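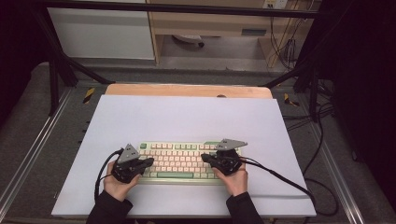

Section 2. Safe Practice for Hand-Held Gripper Stations

2.1 Scope

This section applies to all Laltus stations at the Patville site where an operator works with two hand-held grippers at a bench. It must be read together with the Brastier site safety rules. Where the two differ, the stricter rule applies.

2.2 Preparing the Station

1. Confirm that the metal frame stands firmly and that no fastener has worked free.
2. Clear the work surface of tools, drinks and personal items.
3. Check hazard tape for lifting edges. Replace any strip that no longer lies flat.
4. Place the work board inside the taped limits. The board must not rock when pressed at the corners.
5. Set the task object at the center of the board. For keyboard tasks, the space bar faces the operator.
6. Route each gripper cable to its own side of the board. Cables must not cross in front of the operator.

CAUTION: Do not power the grippers while fingers are between the jaws.

2.3 Operator Clothing

Sleeves must fit closely from wrist to elbow. Rings, watches and bracelets are to be removed before work begins. Long hair must be tied back.

2.4 Working Rules

1. Hold one gripper in each hand before starting the session.
2. Open and close both grippers fully 10 times and listen for grinding or clicking.
3. Keep the plate on top of each gripper uncovered. Labels, tape and fingers must stay off it.
4. Press keys with light, steady force. Do not strike the keyboard or pry at the keycaps.
5. Stop at once if a cable pulls tight, a jaw sticks or the board shifts.
6. At the end of the session, set both grippers down on the board with the jaws open and switch off the power.

NOTE: Only one operator may reach into the frame at a time. A second person may observe from outside it.

2.5 Faults and Records

A gripper with a damaged cable or a loose plate must be tagged and taken out of use. Repairs are carried out only by staff trained under the Goel maintenance program. Record each fault in the station log before the next session. Completed log sheets are kept for two years.

Revision date: 2026-10-22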